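Cotton tees shrinking in length only -- dryer or knit?

Laundry and Fabric Care > Knits and Jersey

Last updated: June 26, 2025

threadcount_r
I have a batch of cotton T-shirts that have lost length but kept their width. Wash is cold, normal cycle, 1,000 rpm spin. Dryer is a vented Floritz on medium heat, sensor dry. The shirts measured 70 cm from the high shoulder point to the hem when new. After 14 cycles the worst one is at 65. Chest width on the same shirt has changed by less than I can measure reliably with a tape. I would like to know whether this is heat, tumbling or something in the knit, and whether any of it can be recovered.

lintscreen
Length loss with stable width is normal for single jersey. The fabric is pulled lengthwise during knitting and finishing and leaves the mill under tension. Washing lets the loops go back to a rounder shape. They get shorter and wider, and the width gain partly cancels the yarn shrinkage across the shirt. Most of it shows up in the first few washes. What does your curve look like?

threadcount_r
66.5 after five, 65.5 after ten, 65 at 14. It is flattening but it has not stopped.

Quintanilla_F
The slow part after the first five is the dryer. Relaxation gets you the initial drop. Tumbling adds the rest by working the fabric while it is damp. If you line dry from the start you see a smaller total and it levels out sooner. Sensor dry on medium is also less gentle than it sounds, depending on where the sensor trips.

lintscreen
Partly agree. I would not put all of it on the dryer. A cold wash with a long agitation phase does the same work, only slower. He has changed nothing between cycles, so the numbers cannot separate the two.

Quintanilla_F
They can't separate them, no. But the fix is the same. Pull the shirts while they are still slightly damp, shape them on a flat surface, and finish on a rack. I have done this since December with shirts of the same make, half tumbled fully and half pulled early. The early ones are holding 2 cm longer. Small sample, same detergent, same load size.

pasov_owner
What machine? My Pasov has a damp dry setting and it stops far too late for this. I set a timer and ignore the program.

Quintanilla_F
Schumacher, condenser type, old. I use a timer as well. The setting names don't carry over between makers.

threadcount_r
Can you give the shaping procedure in steps? "Shape flat" is in every care guide and none of them say how hard to pull or where.

Quintanilla_F
My routine, for an adult tee in plain jersey:

1. Remove at the damp stage. The body should feel cool to the back of the hand. The collar and hem seams will be wetter than the body.

2. Lay the shirt on a hard flat surface. A table is better than a bed, which gives when you press. Smooth from the center outward with flat hands.

3. Pull lengthwise in short sections, hem against shoulder, moving across the shirt. Stop when the side seams run straight. Do not pull on the collar rib. Rib stretches easily and does not come back.

4. Smooth out creases before folding. A crease left under a fold will set as it dries. Handle printed areas by the fabric next to the print. Light blue fabric on a wood table for these, print visible in the second one:

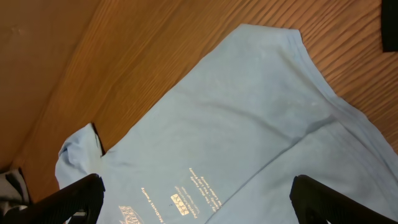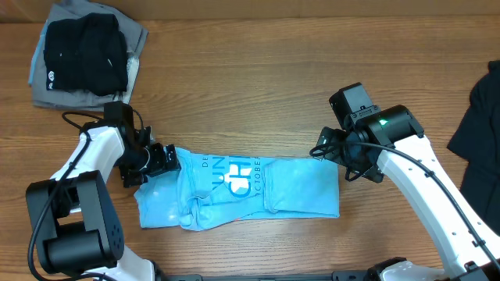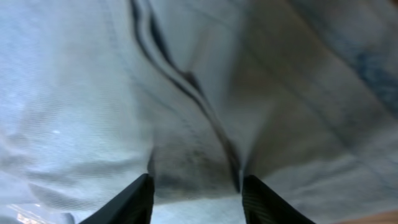 5. Check the length against a fixed mark. I use tape on the table edge at the target length. Going past the original length gains nothing, the next wash takes it back.

6. Move to a flat rack until fully dry. Hanging from the shoulders works too, but the wet weight puts the stretch near the shoulder seams and leaves bumps.

threadcount_r
Useful. Where on the print should I not pull? Most of mine are printed.

Quintanilla_F
Anywhere the ink forms a film. Thick plastisol does not stretch with the jersey and can crack. Water-based ink sits in the fabric and moves with it. If you can feel a raised edge with a fingernail, treat it as a film.

hem_and_haw
I disagree with step 3. Pulling damp cotton gives you a temporary length that goes away in the next wash. You are putting tension back into the loops, the same thing the mill did. If you want a stable shirt, let it shrink all the way and buy one size up.

Quintanilla_F
It is temporary, yes. It is repeated after every wash, the same as ironing.

hem_and_haw
Then your 2 cm is a measurement of how hard you pull. It says nothing about shrinkage. You would need to wash both groups, dry both flat with no pulling, and measure again.

Quintanilla_F
Fair. I will run that on the next load. I still expect a difference, only smaller.

lintscreen
Two related points. Fabric weight matters: mine at 174 gsm move less than the thin ones, though that may be a tighter knit and not the weight as such. And twisted side seams are a separate problem. That is spirality from the yarn twist, and pulling does nothing lasting for it.

pasov_owner
Has anyone tried a conditioner soak? The usual advice is hair conditioner in lukewarm water, then stretch. I tried it with Clultik fabric softener instead and got nearly 1 cm on one shirt. It was back to the old length after the next wash.

hem_and_haw
That fits. Softener cuts the friction between yarns so they slide more easily when you pull. It does not reverse anything. It also makes towels less absorbent if any carries over, so run a rinse before the next load.

threadcount_r
Plan on my side: three shirts go to line drying with no tumbling and no pulling, three stay on the current program, three get pulled early and shaped per the steps above. All nine go through the same wash. Measurements at high shoulder point to hem, dry, after resting overnight.

lintscreen
Measure both sides and take the mean. Hems are rarely level after 14 washes. Put a stitch at each measuring point so you are not guessing where the shoulder point is every time.

threadcount_r
Will do. I have contrast thread. First numbers after five cycles.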